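Teaching by Hand and by Remote: Notes for Session 4
Fouzia Afridi
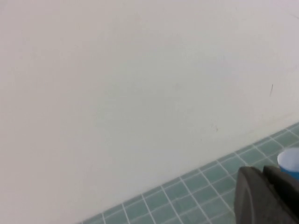
1. What the wrist camera gives you

Mostly wall. Off-white paint, a wedge of green tile, the gripper fingers down in the corner, and at the very edge part of something blue with a white top. A person driving the arm would look up at the room and carry on. A policy trained only on the wrist view has that and nothing more.

Keep this in mind when you read that a system "learned from what the operator saw". Ask which cameras the operator had, then ask which ones went into training. In the Tirnero write-up in your reading packet the two lists differ, and the difference gets one line in an appendix.

2. Two ways of showing

By hand: you hold the arm and move it through the task. You feel the weight and the contact, which is good. Your own hands and sleeves may also get into the view, and they won't be there at run time. Joint readings taken while a person is pushing on the arm are a poor guide to what the motors would have to do alone.

By remote: you stand back and drive with a leader arm or a handheld controller. The views are cleaner and the commands are real commands. The price is touch. Most cheap rigs send no force back, so people slow down near contact, or they bump things and fix it. Both habits go into the data.

I don't believe either method is "natural", whatever the Villanueva brochure says. Watch a new operator for ten minutes and make up your own mind.

3. How many demonstrations?

The usual answer is "more". In our Pritcombe exercise, 200 demonstrations from one operator did worse on a shifted start position than 62 from two operators who had been told to vary their approach. I would not build a theory on that – it was a single task, tested on a single arm. But it should make you suspicious of any table that lists only the count.

Also be suspicious of success rates with no account of who reset the objects between trials, and how carefully.

4. Before the October lab

Read the Retia logs, both folders. For each episode, note the first moment the target is fully in the wrist view. Then note when the operator starts moving toward it. If the move comes first, the operator was using information the wrist camera doesn't have. Write down how often that happens and bring the number.

Pairs are fine. Please don't trim the slow parts.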